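Changing over to a water-based finish

Monday, July 29, 2024

I used oil-based polyurethane on every piece of furniture I refinished for years. It was what my father had in the garage and I never thought much about it. In May I ran out halfway through a bookcase and the hardware store only had water-based in satin, so I bought a litre of that and carried on.

The first coat went on badly. I was brushing it the way I brush oil, going back over each stroke, and it had already started to set. It left ridges all down the side panel. I sanded them out with 300 grit the next evening and tried again with a foam pad, one pass and leave it alone. The second coat came out flat.

A few things I wrote down as I went:

Water-based raises the grain. Wipe the bare wood with a damp rag first, let it dry overnight, then sand lightly. I skipped this on the bookcase shelves and they still feel a bit furry underneath.

It looks like milk in the tin and dries clear. On maple I like that. On walnut it looks grey to me, and I went back to a coat of dewaxed shellac under it to get some colour.

Don't use steel wool between coats. Bits of it stay behind and rust. Synthetic pads cost a little more and last longer anyway.

Lindiwe Modise asked in the comments last time what I paid. The litre was $21 on sale, and I got the whole bookcase and a small stool out of it with some left over. Oil would have been cheaper, but I'd have needed mineral spirits as well — and a warm weekend with the garage door open.
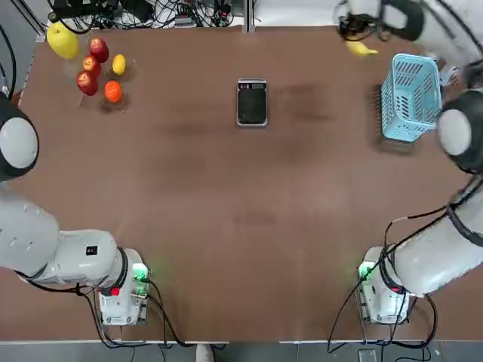 Tabletops are where I'm still undecided. A bookcase side gets dusted twice a year, but a table gets hot mugs, wet glasses and homework. Colour matters more too when you have one large brown surface like the one in the photo, where any streak or lap mark would have nowhere to hide. On something that size I'd work along the full length with a wide pad, keep a wet edge, and not stop to answer the phone. I'd also put on four coats where I'd do three on a shelf.

Our own kitchen table is next. It has a white ring at my end and the old finish is soft near the edge where people rest their arms. I have the stripper and the scrapers, and I'll probably start once the in-laws have gone home.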